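Caderno da oficina, bancada da cozinha Setham
Janeiro, entrada da manhã (continuada depois do almoço)

Retomo onde fiquei: a tábua. Passei o fim da tarde de ontem a decidir onde é que ela vive, e continuo sem decidir. Na cozinha Setham há duas correntes, a dos que a querem encostada à parede, ao alto, e a dos que a querem sempre deitada e pronta a usar. Eu era da primeira. Depois de a ter lixado e oleado passei-me para o outro lado, porque ao alto o óleo escorre para o canto de baixo e fica lá uma mancha pegajosa que só dá trabalho (e apanha pó, e migalhas, e tudo!).

Para quem vier ler isto sem ter lido a entrada anterior: lixa 150 em toda a face de corte, sempre no sentido do veio, e depois o óleo da Garnon com um pano velho. A lata pesava 241 gramas antes de começar, apontei com a balança da cozinha. Esqueci-me de a pesar no fim, claro. Fica para a próxima demão.

O problema a sério é o canto do chá. A caixa grande de bambu é ótima mas engole metade do balcão, e desde que lhe enfiámos o organizador mais pequeno à frente ninguém lhe chega ao fundo sem tirar saquetas do caminho. Os envelopes da Stash ficam bem em leque no meio, isso não mexo. Os coloridos da frente é que me irritam, estão sempre a tombar uns sobre os outros.

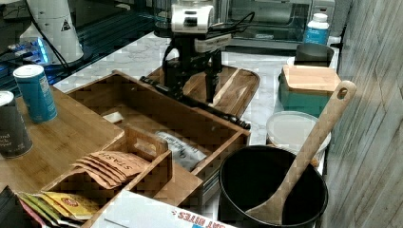 Pensei em cortar um separador fino para essa divisória da frente. Tenho sobras de bambu da encomenda Warrier, dá à justa. Medi 168 milímetros de vão com a fita e depois voltei a medir com a régua de aço e deu o mesmo, coisa rara nesta casa. Vou cortar um nadinha acima e acertar com a lixa, que para trás não se volta. Se correr mal faço um de cartão e fingimos que era o protótipo.

As especiarias ficam no tabuleiro, por agora. O Balakrishnan Achari quer as latas todas em cima do móvel da gaveta, «à altura dos olhos», diz ele, que é bem mais alto do que eu. À altura dos olhos de quem? Deixámos uma lá a título de experiência e o resto logo se vê. Já lhe disse que a pimenta tem de ficar à mão e que nisso não cedo.

Voltando à tábua, que é onde gastei mais tempo. O que mais me preocupava era o sulco. Na face lisa a lixa trabalha sozinha, mas no sulco tem de se enrolar a lixa numa cavilha e ir devagarinho, senão come-se a aresta e ela fica com aquele ar mole de sabonete usado. 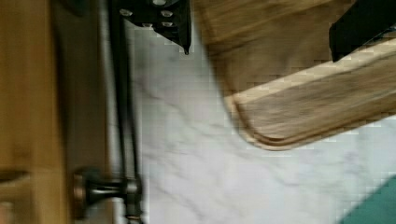

O que eu faria diferente, se começasse outra vez: tratava primeiro dos cantos e só depois das retas. Comecei pelas retas, todo contente, e quando cheguei aos cantos já tinha a mão cansada e a cavilha a escorregar. O desenho também não ajuda, porque o sulco não para antes da curva, acompanha o canto arredondado e segue pelo lado seguinte, com aquela tira clara mesmo ali ao pé a denunciar qualquer descuido. Num sítio com madeira toda da mesma cor ainda se disfarçava. Para a próxima levo uma cavilha mais curta e corto a lixa em tiras estreitas antes de me sentar, em vez de andar a rasgá-la com os dedos cheios de pó.

Nota sobre o mármore: pousar a tábua com cuidado! O óleo de madeira deixa sombra na pedra clara e depois andamos meses a olhar para ela. Quando estou a olear ponho papel vegetal por baixo, quatro folhas cruzadas, e só o tiro no dia seguinte. A cozinha estava a 18 graus, o que para óleo é fresquinho, e portanto dei-lhe a noite inteira e mais a manhã.

O frasco dos cereais precisa de outro sítio. Gosto de o ver ali, aquelas cores animam o balcão, mas quem vai buscar os utensílios passa sempre com o cotovelo por cima dele. A caixa azul-esverdeada com tampa de madeira podia ir mais para a esquerda e o frasco ganhava espaço. Experimentar amanhã. 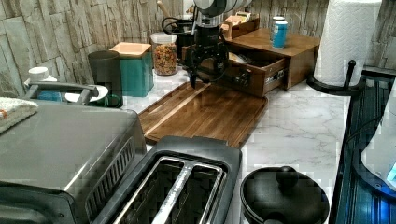
A gaveta, já agora. Prende quando se puxa por um lado só. Não é a frente nem a ferragem, já verifiquei; acho que a calha de madeira inchou um bocado com o vapor da chaleira. Passei-lhe um coto de vela nas duas calhas, que é o remédio da minha avó e resolve quase tudo, e ficou a correr melhor, embora ainda se queixe no último bocadinho. Se voltar a prender desmonto e passo a plaina, mas só se tiver mesmo de ser. Plainar calhas é daquelas coisas em que se tira a mais num segundo e depois a gaveta anda a dançar para o resto da vida.

Arrumação do lado dos torradeiros. O forninho não sai dali por causa da tomada e a torradeira preta também não, e por isso o que sobra para a tábua é a diagonal atrás dela. Não é bonito, eu sei. Experimentei-a paralela à parede e tapava a frente da gaveta; experimentei-a à direita e ficava no sítio onde toda a gente pousa a panela. Na diagonal cabe, pega-se pela ponta livre e a gaveta abre. O pior são as migalhas, que da torradeira ao sulco é um saltinho. Vou andar com o pincel atrás.

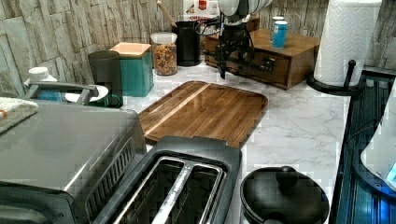

Por fazer

Segunda demão de Garnon na tábua, e desta vez pesar a lata antes e depois.

Cortar o separador do chá (sobras Warrier, vão de 168) e arredondar-lhe as arestas com a 150.

Perguntar ao Balakrishnan onde ficou a minha cavilha boa. Emprestei-lha para o armário Varley e nunca mais a vi.

Ver como corre a gaveta depois de uns dias de chaleira.

Comprar papel vegetal, gastei o resto do rolo.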